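Inicio Rutas Alojamientos Manual del viajero Mapas Contacto

MANUAL DEL VIAJERO TRUSTORA
Sección 5. Preparar la visita a Trirnwood con niños, abuelos o ambos

Esta sección da por hecho que ya tiene la reserva confirmada y la aplicación Trustora instalada. Si le falta alguna de las dos cosas, vuelva a la sección 2, que es más corta y bastante menos deprimente.

Trirnwood es un parque de jardines, molinos y miradores repartidos por una ladera. El folleto la llama «suave ondulación». Las rodillas de mi madre la llaman de otra manera. Conviene prepararse la tarde anterior, con calma y con las mochilas todavía vacías.

5.1 La tarde anterior

1. Abra la aplicación y entre en «Mis entradas». Compruebe que aparecen todos los miembros del grupo. El sistema admite un máximo de cinco personas por código; si son seis, haga dos códigos y no intente razonar con el torno de la entrada.

2. Descargue el mapa sin conexión. En el aparcamiento hay cobertura excelente, que desaparece en cuanto uno la necesita.

3. Elija puerta de acceso:
-- Puerta Saavedra: la de los autobuses. Tiene taquilla, baños y una tienda por la que habrá que pasar dos veces.
-- Puerta Bedus: más tranquila, junto al molino viejo. No tiene taquilla, de modo que solo sirve con la entrada ya comprada.

Nota: el navegador del coche suele proponer Saavedra aunque usted haya escrito Bedus. Insista. Si insiste él también, siga los carteles marrones.

4. Reserve hora para el trenecito. El primer viaje sale a las diez y se llena pronto en los puentes de noviembre. El trayecto completo cuesta 2 euros y ahorra la subida entera, lo cual lo convierte en la mejor inversión de mi vida adulta.

5. Prepare la ropa por capas. Abajo hará calor y arriba soplará viento, o al revés. Urszula Głowacki, que revisó esta sección, pide que conste que ella fue en sandalias y no le pasó nada. Consta.

6. Deje a mano los papeles: el carné de familia numerosa, si lo tiene, y las tarjetas de transporte. 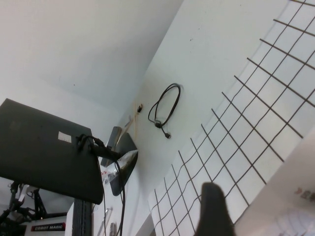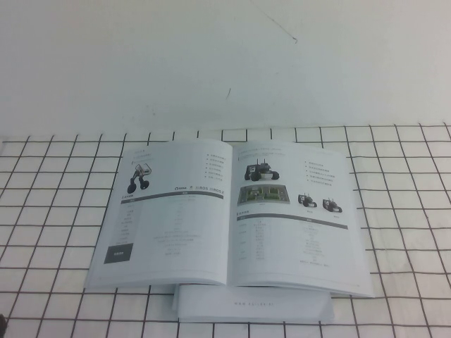 7. Cargue los teléfonos. Todos, incluido el del adolescente, que aparecerá a medianoche con un 3 por ciento de batería y ninguna explicación.

5.2 La llegada

1. Aparque en la zona B si va a entrar por Bedus. La zona A queda más cerca en el mapa, pero entre ella y la puerta hay un arroyo que el mapa dibuja con mucha discreción.

2. Haga una foto al número de su plaza. El aparcamiento tiene 407 y todas se parecen, sobre todo a la salida, con un niño dormido en brazos.

3. Pase el código por el lector con el brillo de la pantalla al máximo. Luz verde: adelante. Luz naranja: espere y repita. Luz roja: apártese a un lado, deje pasar a los demás y llame al timbre.

Precaución: no pase el mismo código dos veces seguidas «por si acaso». El torno entiende que el grupo ya ha entrado y lo bloquea durante media hora. Esa media hora la conozco bien.

5.3 El recorrido recomendado

El circuito completo son tres horas a paso de adulto. Con un menor de seis años, multiplique; con un menor de seis años que ha visto los patos, cancele lo demás.

1. Suba en el trenecito hasta el mirador alto. Así todo lo que queda es cuesta abajo.

2. Baje por el jardín de los tejos. El laberinto es pequeño, pero tiene dos salidas, y una da a la parte trasera de la cafetería. Acuerde antes por cuál van a salir.

3. Coma temprano. Hacia la una y media la cola del comedor llega hasta la fuente. Se puede llevar comida propia a las mesas del prado, donde las urracas trabajan en equipo.

4. Si alguien quiere subir a la torre del molino, avísele de que son 248 escalones, sin ascensor y sin rellano decente hasta la mitad. Wing-yan Cheung la subió con un bebé en la mochila portabebés y todavía lo menciona en las cenas.

Precaución: la escalera de la torre es de sentido único. Una vez dentro no se puede dar la vuelta a medio camino, por mucho que se haya meditado la decisión.

5. Vuelva a la puerta por el paseo del canal. Es llano, admite carritos y tiene bancos con sombra.

5.4 Problemas frecuentes

El código no aparece en la aplicación. Cierre la sesión y vuelva a entrar. Si sigue sin aparecer, busque el correo de confirmación en la carpeta de no deseados, donde vive feliz.

El trenecito no sale. Con viento fuerte se suspende el servicio y el importe se devuelve en la taquilla de Saavedra. Si entró por Bedus, calcule si 2 euros compensan el paseo.

Se ha perdido alguien. El punto de encuentro es el reloj de sol que está junto a los baños de Saavedra. Enséñeselo a los niños en el mapa antes de empezar, y al abuelo también.

Los horarios de invierno y los cambios de tarifa están en la sección 6.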